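**Plollik P2 two-finger gripper: bench kit for dual-arm tables**

Item no. 3419
Page updated 2023-08-29

The P2 bench kit is for labs and shops that want to try a gripper on their own arms before ordering a full set. Each kit holds two grippers, two wrist camera mounts, one controller and the cables to connect them. Cameras are sold separately.

## What's in the kit

- 2 P2 grippers with flat fingers
- 2 wrist camera mounts, left and right
- 1 Harms 641 controller
- 2 cable sets
- Hex keys and spare screws

## Specifications

| | |
|---|---|
| Stroke | 100 mm |
| Fingers | Two, parallel |
| Control | Position or current, set per arm |
| Power | 24 V DC |
| Finger pads | Replace after 3000 grasps |

The pads wear sooner on rough plastic or bare metal. Check them before a long run and change both sides together.

## Choosing a controller

The Harms 641 runs both grippers from one box and is the simpler setup. The Brustlow controller runs one gripper per box, so a two-arm table needs two. It reports finger position more often, and we suggest it if you plan to record demonstrations. Both use the same gripper cable. Firmware from before March does not support current control on the Harms and has to be updated first.

## Choosing a camera mount

The standard mount puts the camera above the gripper and fits most small box-style cameras. The Badness mount sits farther back on the arm and gives a wider view, but it can hit the table when the arm works low. On a crowded table, start with the standard mount. Run the camera cable with slack at the wrist and turn the joint through its full range by hand before powering up.

## Trying it out

We test on kitchen items with handles, rims and round sides, in a dark enclosure with both arms over the same table. Pots and kettles are a good check of finger opening. Small play food shows whether the pads close evenly. Run the same items with your present gripper first and keep the arm speed the same for both.

Kits can be returned within 30 days if the fingers are unmarked. Pads are not returnable. 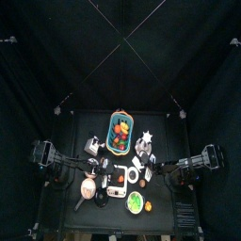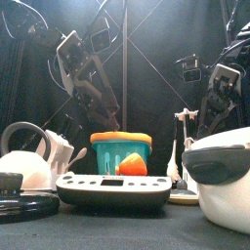
Two-arm test table with kitchen items. First picture: both arms over the table. Second picture: closer view with the arm-mounted cameras.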